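Small Apartment, Small Kid, Long January

We moved to Clendville on Tue 4 January with a two-year-old, 13 boxes of kitchen stuff and no couch. The couch was stuck in Gretdale for another week, so we sat on the floor a lot and I got to thinking about how much we really need in a room.

My friend Rehema Biwott has raised three kids in a place smaller than ours, so I called her the first night, mostly to complain. She let me go on for a while (bless her) and then asked what my daughter had played with that day. A colander. She'd played with a colander, for most of the afternoon, and I'd been too busy hunting for the shower curtain to notice how happy she was!

So this month I'm trying a few things, and I figured I'd write them down.

Fewer toys out at once

Most of the toys are in the hall closet now, and I swap a few in on Sunday nights. I thought there would be tears. There was one bad evening over a stuffed goat, and the goat is back out for good.

Blocks, and not many of them

I grew up with a giant tub of blocks that got dumped on the rug and stepped on until bedtime. A handful is plenty for us right now. Put them on a board or a tray and they stay put a bit better, and she'll sort them into little piles and move the piles around forever - no tower needed.

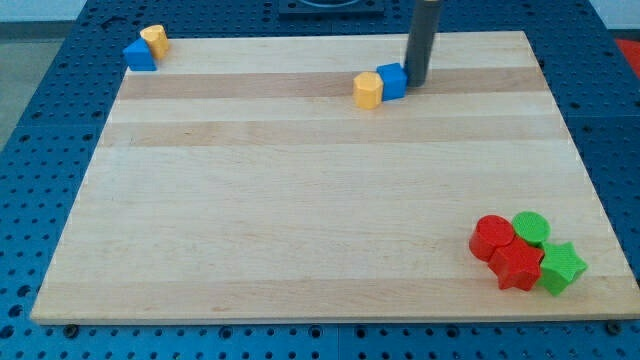
Getting out before lunch

I'm bad at this one. Route 55 stops right by our building and goes to the library, and on days we catch the early bus everybody naps better, me included. When we miss it I tend to give up and make pancakes.

Saying no to hand-me-downs

My neighbor Talha Swati offered us a play kitchen, a really nice one, and I stood in his doorway for ages trying to be polite about it. We took the little saucepan. It lives in the bathtub and the colander has moved in there too.

The couch comes Thursday. I've kind of gotten used to the floor, but my knees would like it to hurry up.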